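August 20, 2019

In at half past seven. Godelieve had left the Jetier cell running its simulation overnight and the log was 1341 lines long, most of it the same warning about finger travel. I made coffee and read it anyway.

The plan for today was to get the gripper model to match the real one before anyone goes back to the door job. I loaded the room, opened the fingers and parked the arm short of the wood.

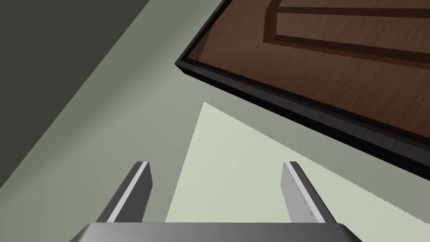
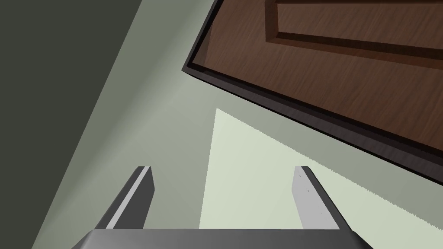 Wrist view in the simulator, fingers open, nothing between them.

First thing was the finger width. The real fingers were swapped in spring for the ones from Vandenberghe and the model never got the change. I took the calipers down to the cell, measured both fingers three times and wrote the numbers on the back of a delivery note. Left and right agree with each other. The file was using the old drawing. I put in the new values, saved under a new name and kept the old file in case Godelieve still needs it for the Rokdale report.

Then the travel warning. The controller thinks fully open is 1326 counts and the simulator had 1341 as its limit, the same number as the log lines, which had me confused for a good ten minutes. No connection. I set the limit to 1326, restarted, and the warning went away. Opened and closed it 64 times from a script while I ate lunch. No warnings in the new log.

Sem Aerts called from Zovisine after lunch about the wrist camera mount. He wants the camera angle in the model checked against the bracket on the cell before he sends the next version. I told him I would do it tomorrow. He also asked if the jagged edge along the light patch on the floor could be a problem. I said it's only the shadow setting and I would turn it up if the machine can take it. Tried it at three. The picture took so long to update that I put it back.

The real gripper needed some work too, so I did that while the cell was stopped. Locked out the power, took the fingers off and wiped the rails with a dry cloth. There was old grease packed in at the back of the left rail, gone dark and stiff. Cleaned it out with a wooden stick and put in a thin line of new grease on both sides. One of the screws on the right finger was barely more than hand tight. I put thread lock on all of them and marked the heads with the paint pen so we can see if they turn. The hour counter says 485 since the last service. I wrote it on the card inside the cabinet door. Next one is due in October if we keep running at this rate.

Power back on, homed the arm, opened and closed by hand from the pendant. It sounds better than it did last week, when there was a scrape near the closed end. I could still hear something small on the first two cycles and then it stopped. Will listen again in the morning before it warms up.

Didn't get to the cable tie at the elbow. It's rubbing a little on the cover and wants moving back to the next hole. Also need to order two spare finger screws, same length, as one has a tired head.

Sent Godelieve the new file name and the 1326. Left at nearly six.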